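Paper bags for countertop food scraps keep going soggy - what am I doing wrong?

Home Help Board > Kitchen and Household > Composting and Trash
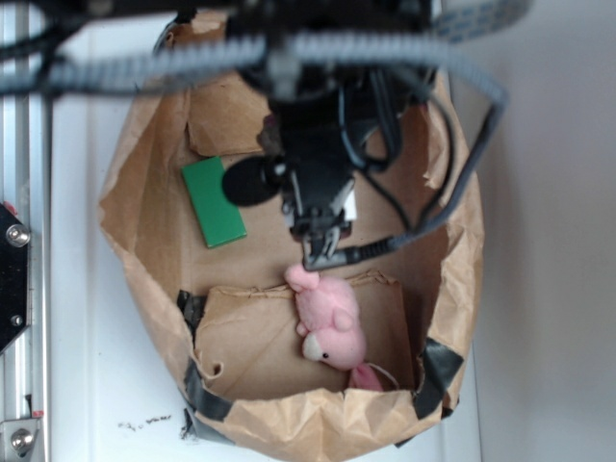 Posted by Tindus
Aug 18, 2019

Our town started picking up food scraps in the spring. They take them loose in the bin or in plain brown paper, but no plastic and none of the green "compostable" bags. I have been using ordinary brown bags, opened up and left standing on the counter next to the sink.

The trouble is the bottom. By the second day there is a dark patch, and by the third I can't lift the bag without holding a hand underneath. Last Thursday it let go halfway down the back steps and I spent my evening picking coffee grounds out of the door mat.

What goes in: coffee grounds with the filter, tea bags, potato and carrot peels, eggshells, apple cores, melon rinds this time of year, and a small amount of cooked rice or noodles. No meat. We are two adults and one kid. Pickup is once a week, so I would like a bag to last at least three days before it goes out to the big bin in the garage.

I have tried doubling the bags, which got me one extra day and used twice as many. I also tried a sheet of newspaper folded in the bottom. It helped a bit, but it slid to one side as soon as anything heavy went in.

I don't want to buy a pail with a charcoal filter if I can help it. My sister has one and it smells worse than the bag does. Is there a way to set up a paper bag so it holds, or should I give up and use something else?

Also, does it matter whether the bag stays open or gets rolled shut? My husband says shut, on account of flies. I think shut makes it wetter.

3 replies

Valtteri Lindqvist

You are right about leaving it open. A paper bag holds up as long as the water can leave through the sides and the top. Roll it shut and the damp stays in, and the glue on the bottom seam is the first thing to go. On most grocery bags the bottom is folded and glued, and that glue softens well before the paper itself tears.

I have done it this way for several years with the same kind of weekly pickup:

Fold the top edge down on the outside, twice, so you get a stiff cuff two inches deep. The bag stands up by itself and the mouth stays open when you scrape a plate into it.

Put the bag on something that lets air under it. I use an old wire cooling rack with a baking sheet below. On a flat counter the bottom can't dry at all, and I would guess this is most of your problem.

Tear up an egg carton and cover the bottom with the pieces, an inch deep or so. The gray pulp kind, not foam. It soaks up far more than newspaper and doesn't slide. If you don't have egg cartons, use toilet paper tubes cut open, or plain corrugated cardboard with the tape taken off.

Let the coffee drain. I leave the filter in the cone until the next time I make coffee, and by then it has stopped dripping. Same with tea bags: squeeze them and let them sit on a saucer for a while. Grounds straight from the machine hold a lot of water, and they usually end up in one heap in the corner of the bag.

Melon is its own problem. One rind can soak a bag overnight. I cut rinds into strips and leave them on a plate to dry for a few hours, or in August I just walk them straight out to the bin. Watermelon never goes in the kitchen bag at all.

Add a handful of something dry every evening. Shredded paper, dry leaves, sawdust if you have a workshop and the wood is untreated. Check that your town accepts it. Mine takes leaves but asks people not to send sawdust.

With all that I get four days in winter and three in summer. I don't fill the bag more than two thirds. A full one is heavy even when it is dry.

For flies, lay a single sheet of newspaper loosely over the top. It keeps most of them off and still lets the damp out. If you already have fruit flies, a small glass of cider vinegar with one drop of dish soap will catch them, but you have to keep fruit off the counter for a week as well or they just come back.

One more thing about the steps. Carry the bag on the baking sheet. I should have started with that.

Tredora

just freeze it. i keep a bag in the bottom drawer of the freezer and everything goes in there, no smell no flies no leaks. take it out the morning of pickup. only downside is it takes up room and my kids complain

Brunet

Freezing works if you have the space. We don't, with one drawer that is mostly peas and bread.

I agree with most of what Valtteri wrote, but I gave up on having the bag hold anything up by itself. I put it inside a plastic dish tub from the dollar store. If the bottom goes, the mess stays in the tub and I tip the whole thing into the bin and rinse it. It is not as good for drying, so I do change the bag every two days. A pack of 60 lunch-size bags lasts us a good long while because the small ones never get heavy enough to split.

Small bags are worth a try in any case. A big grocery bag tempts you to keep filling it.

I would leave out the rice and noodles too, or wrap them in a paper towel first. Cooked starch goes sour quicker than anything else on your list, and in our kitchen that was the smell I had been blaming on the eggshells. Your town may also have a rule about cooked food. Ours changed theirs last year and only put it on the back of the calendar.

Comment from Tindus

Thank you all. I put the bag up on a cooling rack last night with a torn egg carton in it, and moved the melon to a plate. The tub goes under the rack in case. I will ask the town about the noodles on Monday.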